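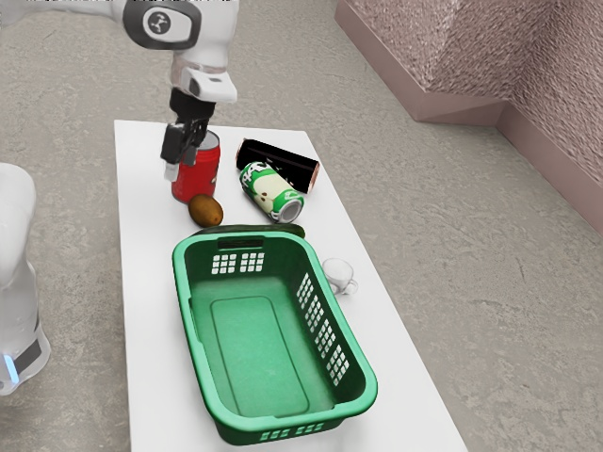
How long does an opened can of tomatoes keep in the fridge?

Three to four days, moved into a glass or plastic tub with a lid. Write the day on the lid. You will not remember, I never do.

Okay, that was the question I got most after last week's class, so it goes at the top. These are my notes for session 2, Cooking from the Pantry, and they cover more than I managed to say out loud (we lost a good chunk of the evening to the onion argument, sorry Stepan).

Reading a can before you buy it

Pick it up and turn it over. A small dent in the side, smooth enough that you can't feel an edge with your fingertip, is fine. A deep dent, or any dent on a seam or rim, goes back on the shelf. Bulging ends, leaks, or a can that sprays when you open it – throw it out, and please don't taste it to check.

The date on a can is mostly about quality. High-acid foods like tomatoes and pineapple are at their best for a year to 18 months. Low-acid foods like beans, corn and tuna go two to five years if they're kept cool and dry. Over the stove is the worst spot in the kitchen, and it's where I kept mine for years.

Draining and rinsing

Rinse beans if you're making salad or anything where you want them clean and separate. Keep the liquid for soup, because it thickens the pot for free. Rinsing also washes off a fair bit of the salt, so taste again before you season. Wissam Jaber asked about chickpea liquid, and yes, it whips up like egg white! We'll do that in session 4 if I can borrow a second mixer.

The tomato and bean pot

Serves four, or two with lunch the next day.

1 onion, chopped
3 cloves garlic, sliced
2 tablespoons olive oil
1 large can whole tomatoes, crushed by hand
2 cans white beans, one drained and one not
850 ml water or stock
1 teaspoon dried oregano
Salt, pepper, a splash of vinegar

Cook the onion in the oil over medium-low heat until it's soft and sweet. Garlic in for one minute. Add the tomatoes and let them fry a bit before anything else goes in – this is the step people skip, and the soup ends up tasting like a can. Then beans, water and oregano, and simmer 30 minutes with the lid half on. Vinegar at the end. Salt last.

If it's too thin, mash a ladleful of beans against the side of the pot.

For Wednesday

Bring an apron, a container with a lid, and one can from the back of your cupboard that you have no plan for. Stepan Panasiuk has already promised us lychees. We start with knives, so closed shoes please.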